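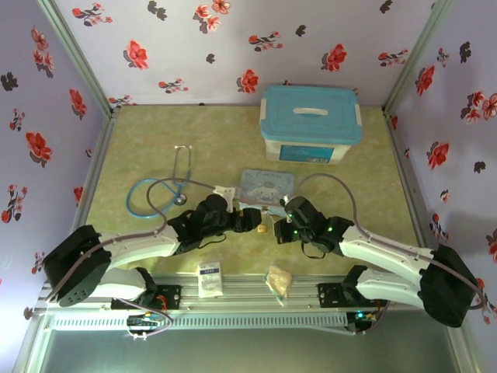
*Pale lavender, red blossoms, and a stethoscope for good measure.*

22 November 2024

I have been thinking about wallpaper for weeks now and I need to put it somewhere, so you lot are getting it.

It started with the back bedroom. When we moved in it was magnolia, like every other room, and I told myself I'd live with it for a year and see. Well, the year was up in October and what I saw was magnolia. So off I went down the rabbit hole of samples, and I can report that I now own 32 of them, all curling at the corners and stuck to the wall with masking tape (the yellow sort, which doesn't pull the paint off, or not much of it).

My gran had flowers in every room. Big cabbage roses in the hall, tiny blue sprigs in the bathroom that went bobbly from the steam, and something brown and swirly in the dining room that I used to stare at during long Sunday lunches until I found faces in it. I swore I'd never have a flower on a wall of mine. And what do I keep coming back to? Flowers! Red ones, dark ones, little buds on stems. I'm turning into her and I don't mind a bit.

The one I'm in love with is called Nindska. It has a soft greeny-grey background with sprays of something that could be hawthorn, and when the light comes in late in the afternoon it goes almost silver. I first saw it in the window of Diekmann, the decorating shop by the station, and went in to ask the price, and came straight back out again. Then I went home and did the sums anyway. With paste, lining paper and the extra roll for the chimney breast it came to £849. For a room with a single bed and an ironing board in it!

I rang my friend Joscha Rieger, who has hung paper for a living since he left school and never tries to spare my feelings. He asked how big the pattern repeat was. I said I didn't know. He sighed – a proper long one – and told me to look on the back of the sample. 64 centimetres. A big repeat means you throw a lot away matching one strip to the next, so the cheaper paper with the tiny repeat might be cheaper by more than it looks, if you follow me. I had to draw it on an envelope before I did.

He also told me these things, which I'm writing down mainly so I can find them again:

- Check the batch number on every roll before you open any of them. Two batches can look identical in the shop and quite different side by side.
- Start with a plumb line. Never trust the corner of an old house. Ours leans like it's had a sherry.
- Let the paste soak in for as long as the label tells you, and fold the strip loosely while you wait.
- Size the bare plaster first. I thought this meant measuring it. It does not.
- Buy one more roll than you think you need.

We argued a bit about that last one, given what a roll costs, and he won.

So where have I got to? I've decided on one wall. Just the one behind the bed, in Nindska, and the rest painted in a colour pulled out of the background. I know feature walls are meant to be terribly out of fashion, but I'm the one who'll be lying there looking at the opposite side of the room, so perhaps I've got the wrong wall altogether. Must think about that.

The old paper under the magnolia is another story. I picked at a loose edge behind the radiator last week (don't do this) and there are four layers under there. Orange circles, then a woodchip, then a stripe, and right at the bottom a scrap of faded pink with a bird's wing on it. I've kept that piece in an envelope. I'd love to find the rest of the bird, but most of that wall has been replastered, so he may be gone for good.

I'm hiring a steamer for 2 days and Joscha is coming over to supervise, by which I mean eat biscuits and tut. If anyone has a good way of getting woodchip off without losing the will to live, please leave it in the comments. And if you've got the pink one with the birds on your own walls somewhere, I would love to know what it looks like whole.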